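Rücklagen statt Ratenkauf: Gelta zieht Bilanz

Seit Mai bietet die Beratungsstelle Gelta kostenlose Haushaltsgespräche an. Estela Lagos leitet den Bereich Private Finanzen und stellte sich den Fragen der Redaktion.

Nach Angaben von Frau Lagos wurden bislang 119 Haushalte beraten, von denen 31 ohne jede Rücklage waren. »Eine defekte Waschmaschine genügt, und der nächste Ratenvertrag wird unterschrieben«, erklärt sie. Die Stelle empfehle daher einen Dauerauftrag zum Monatsanfang, auch bei kleinen Beträgen.

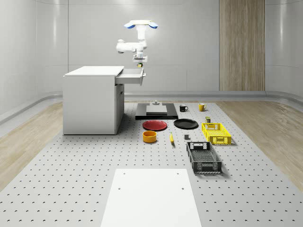

Tagesgeld oder Festgeld

Zur Anlageform äußert sich Frau Lagos zurückhaltend. Für den Notgroschen komme in erster Linie das Tagesgeld in Betracht. »Festgeld setzt voraus, dass der Betrag während der Laufzeit entbehrlich ist.« Bestehende Dispositionskredite seien vorrangig auszugleichen.

Das Angebot wird im Herbst auf den Standort Tapia ausgeweitet. Die dortige Leitung übernimmt Fatos Papadopoulos. Termine werden ausschließlich nach Voranmeldung vergeben.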